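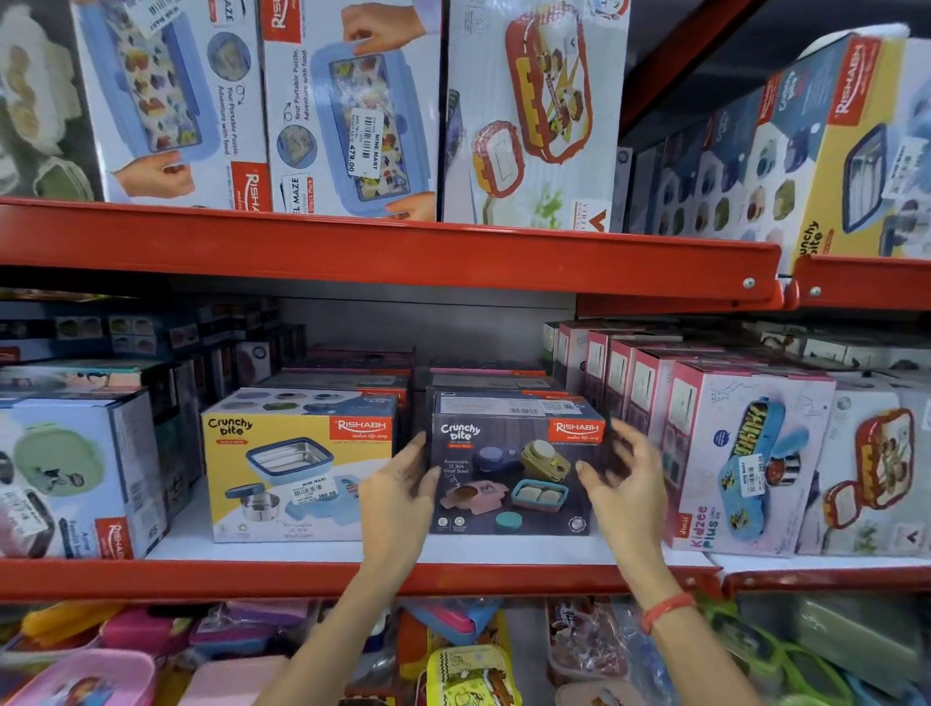
Shop Floor Practice, Unit 5
Facing and Filling a Shelf of Boxed Goods
Handout prepared by Châu Phan for the evening group

Before the class

Please read pages on shelf order in your course folder, and bring a pen and the small notebook. We will work first at the tables and after the break on the practice shelves. The subject is boxed household goods, with children's lunch boxes as our main case. Next unit is on hanging goods, so keep your questions about hooks until then.

1. What we mean by facing

To face a shelf is to bring the goods forward to the front line and turn them so that the customer reads the front panel. The boxes behind stay in the same row, same product behind same product. In a shop you will also hear "fronting" or "pulling forward". In this course I use the word facing for all of them.

The word has a second meaning, and it confuses many students in the first weeks. One "facing" is also one box width of a product at the shelf front. If a plan says that a product has two facings, then two rows of it stand side by side. It says nothing of how many boxes are behind.

2. Why lunch boxes are a good exercise

A lunch box in a printed carton cannot be seen by the customer. She buys from the picture on the front. A parent wants to know if there is steel inside, if the small bowl comes out for washing, how many containers there are in the set. On the navy Crunchy bite carton, the front shows the set in photographs, and the words "Removable SS 304 Small Bowl" are printed there with an arrow. The yellow-and-white one carries the same words, but its picture is of a blue-rimmed steel lunch box. These are two different products under one name, and a tired person can easily put one in the row of the other.

"SS" is stainless steel, and 304 is the grade. You should be able to say this to a customer in one sentence. Do not go further than the carton goes. If she asks whether it keeps food warm and the carton does not say it, tell her that you do not know and look for the senior person.

3. Handling the carton

Use both hands, one on each side, a little below the middle. Hold with flat fingers. Do not pull a carton by its top flap or by the edge of a label — the flap opens, and after that the box looks used even if all the parts are inside.

Draw it straight towards you until it meets the shelf front. If the cartons behind lean, take the first one out completely, put the row straight, and then return it.

Thin board cartons get soft corners. One soft corner can stay in the row, but put it at the back and tell the section leader. A torn carton goes to the returns trolley with a note.

4. Labels and price stickers

There are two usual systems. In one, the price is on the shelf edge only. In the other, each carton has its own sticker on the front. With stickers, these points are to be remembered:

The sticker must not cover the product name or the line which tells what is in the set.
The shop name and the price should be readable without turning the box.
An old sticker is removed before the new one is put. Never one on top of the other.
The barcode label stays free. On some cartons it is along the top edge, so check there first before you turn the whole box round.

5. Colour and order

Thịnh Kim, who taught this unit before me at the Walside centre, liked to arrange strictly by colour. It is pretty from far, but I have found it makes trouble at refilling. I ask you to keep product families together first, and only inside the family to think of colour. A dark carton beside a light one is easy to separate with the eyes, and it helps the person who fills the shelf in the early morning.

Cartons with a cartoon figure are often placed lower in shops, at the height of a child. Opinions on this are divided, and we will discuss it in class.

6. Practice task

Work in pairs at the shelf marked Rennie. You have 30 minutes. One person faces the shelf while the other writes down each mistake found: wrong row, reversed box, covered text, missing price. Then change places and do the second shelf, marked Cavon.

After that, write 100 words for your folder on one decision you made. For example, what you did with a carton which had no place on the plan. Simple sentences are fine.

Words to learn

carton, flap, front panel, row, facing, shelf edge, sticker, set, grade, returns trolley

Folders are collected at the Zesville room at the start of the next unit.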